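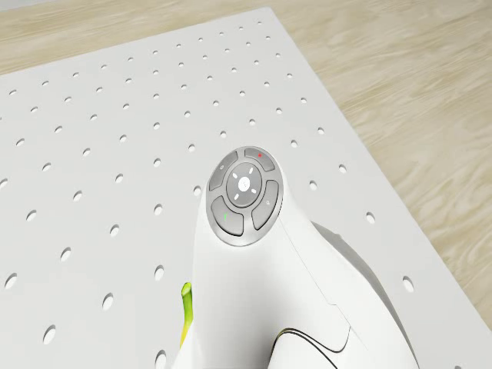

Frequently asked questions about the Gikbridge Patient Travel Fund

Who is the fund for?
Anyone in the Gikbridge region who has to leave home to get reproductive health care. Most people who write to us are travelling for an abortion, but we also help with contraception appointments, miscarriage care and follow-up visits. You don't need to be a citizen or have a health card, and you don't need to tell us why you've made the decision you've made. That part belongs to you.

What do you pay for?
Bus and train fares, fuel, a room for up to 2 nights, meals, and child care while you're away. If you'd like someone to come along — a partner, your mum, a neighbour — we can cover their fare as well. We can't pay lost wages, much as we'd love to, and we don't pay for the procedure itself.

How much can I ask for?
The most we can give for one trip is $457. Many people need a good deal less, and some need only a tank of gas, so please don't feel you have to build a case for a small amount. If your trip will cost more, write anyway and we'll look at splitting it with the Rolora Fund, which takes requests from across the province.

How quickly will I hear back?
Our phone line is open from noon until 8 p.m., and emails are usually answered by the next morning. If your appointment is less than four days away, put the word "soon" in your subject line and we'll move you to the front.

Do I need a referral?
Not from us. Some clinics ask for one and some don't, so it's worth a quick call to yours before you book the bus. The Durska clinic takes bookings directly and its front desk is very patient with nervous callers.

Will anyone find out?
We ask for a first name (any first name you like), a way to reach you, and your appointment date. Prepaid cards can be mailed in a plain envelope or picked up at our office above Timmermans, on the side street entrance. We don't leave voicemails unless you've said it's all right.

Where does the money come from?
Almost all of it comes from monthly donors, 47 of them as of March, with the rest raised at our spring supper. If you'd like to join them, the form is on our Donate page, and even five dollars a month is a real help with somebody's bus ticket.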